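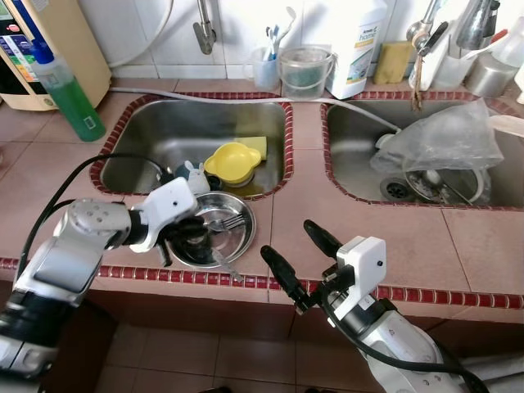
Where Does the Dishwater Go? Final report, Brendham Household Water Project

Our group set out to learn how much water a student house sends down the kitchen drain. We picked two houses, one on Husach Street and one on Lý Lane, and asked everyone to write down each wash for 30 days in March and April. Everyone agreed. Then midterms came.

We ended up with 366 entries. One reads "a lot." Another is a drawing of a fish, which we left out of the totals.

The Husach house washed under a running tap and used more water per plate. The Lý house filled the basin and used less, though it also seemed to own fewer plates. Pans left to soak "overnight" stayed in for 2 days on average - we logged these as a single wash, after some argument.

We planned to check the diaries against the water meters. The Lý meter is behind a locked door and the landlord's office, Skuvis Rentals, has our email.

With more time we would add a third house and a shorter form.

3 comments | 11 shares
Contact the project group | Back to top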